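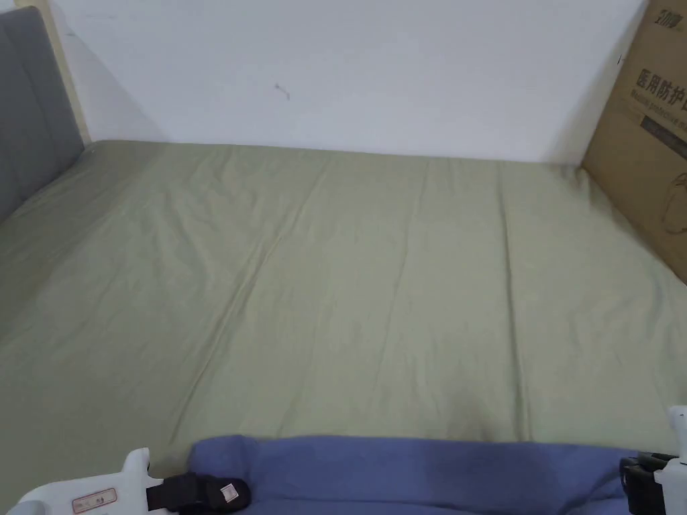 3. Setting up a match on the Julby scoreboard

Do this before the players walk on. Changing the format mid-match wipes the game log, and you can't get it back.

Before you start

You need the Julby console, the umpire handset and the court code from the desk. Handset battery at two bars or more. One bar will get you through a set, maybe.

3.1 Pair the handset

1. Switch the console on. Wait for the steady green light.
2. Hold SERVE and BACK on the handset together until it beeps.
3. Type the court code. Ours is 511 for Court 2, other courts are on the card inside the lid.
4. Press OK. The display shows 0-0 on both sides.

Note: if it shows dashes instead, the handset is still talking to another court. Do step 2 again, closer to the console.

3.2 Enter the players

1. Menu > Match > Players.
2. Top line first. Top line is the player to the umpire's left at the start, NOT the higher seed.
3. Surname, then initial. Long names get chopped at the end so check how it reads on the big board.
4. For doubles press PAIR after the first name and enter the partner.

Sample entry: SRITHONG A top, MEESUK L bottom.

3.3 Pick the format

1. Menu > Match > Format.
2. Choose best of 3 sets. Short sets are further down, under Club.
3. Final set: full tiebreak or match tiebreak. Ask the referee if the order of play doesn't say.
4. Set who serves first, after the toss.
5. Press and hold OK to lock.

CAUTION: Locking clears whatever was on the board from the last match. Write down the previous score before you do it, or send it to Zekinico first (section 5).

3.4 During play

– Point: press the winner's side once. Wait for the click.
– Wrong point: BACK, once per point. It goes back as far as the start of the current game, no furthur.
– Change of ends: automatic. The names swap on the board, the handset buttons swap too. Catches everyone out the first time.
– Rain delay: press PAUSE. Clock stops, score holds. Cover the console, it is splashproof on the front only.

3.5 Retirement or walkover

1. PAUSE.
2. Menu > End match > Retired or Walkover.
3. Select the player who is going through, not the one who has pulled out. The wording on screen is misleading here, a fix is due in the December update.
4. Confirm twice.

A walkover has no score. If any points were played use Retired, even if it was only one.

Note: the log holds 1,000 points. A long day of doubles can fill it – clear it every evening once the results have gone through.

Board still blank after all that? Power off at the wall, wait, power on, start again from 3.1. Then call the Brikex service line and have teh serial number ready. It's under the console, on the silver label.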